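**Progress report to the Grallitz Fund – May 2025**
Prepared by: Blažena Jurčo
Project: Clanow household water survey

Sampling in the lower district is complete. Of the 87 households on the list, 34 have now returned a second set of bottles. The remainder are due after the school holidays.

Two of the eight wells gave nitrate readings above the agreed limit in April. Both were resampled and the results sent to the Jelínek laboratory for checking. The owners have been informed in writing.

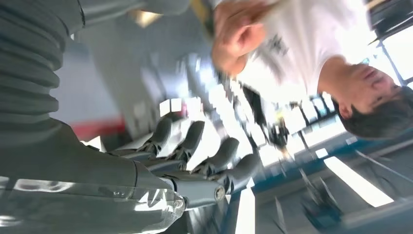 *Fig. 1. Jointed hand and ribbed grey sleeve, with a person in a white T-shirt.*

Spending is within budget except for courier costs, which rose when Dama changed its collection times. Kvido Havlíček has asked for a revised quote – we expect it before the next claim.

Outstanding items:

- second readings for the upper wells
- translation of the household leaflet
- signed consent forms from the late entrants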